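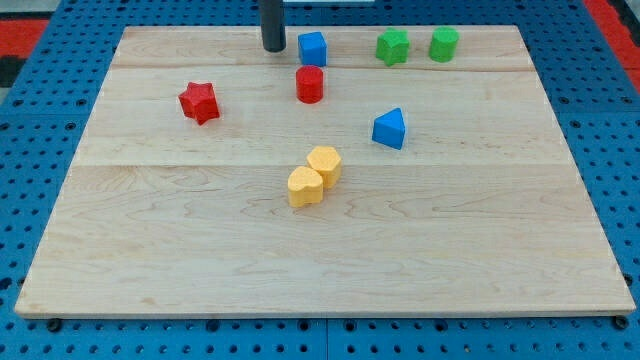 Groneck Sorting Set, Classroom Edition
Part no. GS-541

The Groneck set is a block-handling exercise for school robotics clubs and first-year arm courses. It is supplied for use with the Clenimham bench but fits any arm with a reach of 40 cm or more.

Contents
Shaped blocks in blue, red, green and yellow
Wooden board
Fasteners for pegboard mounting
Exercise sheets, printed

Shapes include cylinders, stars, a cube, a triangular prism, a hexagonal prism and a heart. Start with the cube. The heart and the stars have few parallel faces and should be left until students can set the gripper angle reliably.

Exercises
1. Pick and place, single block, fixed start.
2. Sort by color, random start.
3. Sort by shape. Color is ignored.
4. Separate two touching blocks, then pick each one.

Exercise 4 was added in March 2022 at the request of Guilan Jia, whose club at Gutmont uses the set for its end-of-term project. The sample log from that club, 1,387 picks recorded by Muchen Yao and Haoran Meng, can be requested by email.

Notes
Recalibrate after moving the board. Wipe blocks with a dry cloth only. Exercise sheets 1 to 3 assume a top-down approach.

Replacement blocks are sold singly. State color and shape when ordering.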